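Print this page | E-mail this page

Recording hand-held gripper demos: the short version

Updated 3/7/25

Wrote this for new people at the Ulbridge bench so I can stop repeating it. Covers pick-and-place with the hand-held gripper only. The remote control rig has its own page (ask Fumiko Koyama, she keeps it current). Skim once, then do ten throwaway takes before recording anything that counts.

Before you touch record

Charge check. Card check. If the card has less than 30 minutes of room on it, swap now. Do not swap mid-session, the take numbers restart and then Natnael has to sort it out by hand.

Wipe the lens. Dry cloth, no spray.

Open and close the fingers all the way a few times. Should feel the same every time. Gritty or sticky at one point – stop and look at the pivots before going on.

Look at the pads. Both of them, full length, top edge especially. Pads start to go at the corners and then work down.

Set the table. One task, one set of objects, everything else out of reach. Put objects down in a new place every take. Beginners always put the bottle back in the same spot because the hand remembers, and then the robot learns the spot and ignores the bottle. Move it. Turn it. Lay it down sometimes.

Starting a take

1. Fingers open. Fully open, every time. The Flindeo software treats the first second as the rest position and sets the width from it.

2. Hold still over the table, tips a little above the surface, for a slow count of 2.

3. Press record with the thumb. Don't look at the button, you'll tilt the wrist.

4. Go to the object.

Speed. Slower than you'd move with your bare hand, but one smooth motion. No pausing halfway to think. If you have to think, scrap the take and think with the recording off. A pause looks like part of the task when it gets to training.

Keep the fingers in view of your own camera the whole time. Can't really lose them since they're bolted on, but sleeves and hair get in. Roll the sleeves up.

Approach from different sides. Left, right, from your own side of the table, over the top. Don't cross your other hand in front of the lens. Better yet put the other hand in your pocket.
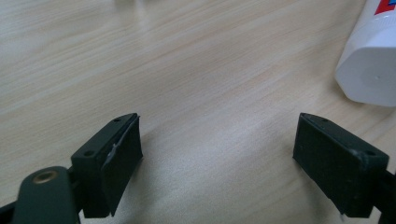 How many takes do I need before the robot can do the task?

For a single-object pick on the Benkirane arm, plan on 255 good takes. Fewer will run but it misses a lot once the object gets near the edge of the work area. Scrapped takes don't count toward it.

The grab

Straight on to the object, then close. Not closing while moving, that's the most common mistake and it ruins the grasp label. Stop, close, wait a beat, lift.

Squeeze only as hard as the thing needs. The arm can't feel what you feel, it only gets the width. So if you crush a soft cup the arm will crush it too.

Object slips? Let it go. Open fully, back off, try again in the same take if it's a clean retry. One retry is good, the model learns to recover. Three retries is a mess, scrap it.

Lift straight up a hand's width before you go sideways. Dragging is a different task and has it's own folder.

The place

Lower until it touches. Then open. Then straight back the way you came, not sideways, or you'll knock it over with a fingertip. Hold still again for a slow count of 2, stop recording.

Dropping from above is not placing. People do it when they get tired. When you catch yourself doing it, take a break.

Lighting and reflections

Pale shiny tables throw light back at the camera. Some of that is fine, the real bench does it too. If the whole far half goes white, move the lamp or move yourself. Don't put a cloth down unless every take in the set has the cloth.

Overhead lights on, blinds shut. Kęstutis Dzene ran a batch in December with the blinds half open and the tracking jumped every time the sun came out. We kept less than half.

Tracking

The gripper works out its own position from what the camera sees. Plain table top, nothing on it to lock on to, and the position drifts. Leave a couple of fixed things at the far side of the table, anything with an edge. They can be blurry, that's OK. They can not move during a take.

Whipping the wrist round fast also loses tracking. You'll get a red row in the log. Red row = scrap, no arguing with it.

Checking as you go

Every so often stop and play one back. Look for:

- fingers open at the start
- the object in view before you reach it
- width line goes down once and up once (one bump per grasp)
- no red rows
- nobody's elbow

If width never reaches the bottom or top of the chart, recalibrate: open fully, press and hold, close fully, press and hold, done. Takes before the recalibrate stay in their own folder. Don't mix them.

Pads

Change them in pairs, even if only one is bad. Mismatched grip pulls the object round as you close and the arm will copy that. Peel the old one, scrape off the glue, wipe with alcohol, let it dry, press the new one on from the bottom up so there's no lip at the top edge. Leave it an hour before use. Spare pads are in the Eltgate drawer with the small screws. Write it in the log when you change them, with the next take number. Last change on the second gripper was at take 723, so if you're comparing grasps before and after that one, keep that in mind.

Naming and upload

Task, your initials, gripper number. Lowercase, no spaces. Like: bottle_upright_ps_g2. Prasert Sriwong wrote the script that reads these and it chokes on capitals.

Upload the same day. Leave the card copy alone untill the log shows green. Then wipe the card in the gripper, not on your laptop – the laptop leaves hidden files on it and the gripper won't record over them.

Notes field: put anything odd. "Sticky trigger." "Lamp moved." Short is fine. Blank is fine too if nothing happened.

Test on the arm

Akihiko Tamura runs the training jobs and sets the test slots. Ask for one after your full set is uploaded. Same table, same lamp, same objects you recorded with, so bring them over. First run with a hand on the stop button. If the arm hangs above the object and won't come down, check your takes for pauses first. That's what it was the last few times.

Print this page | E-mail this page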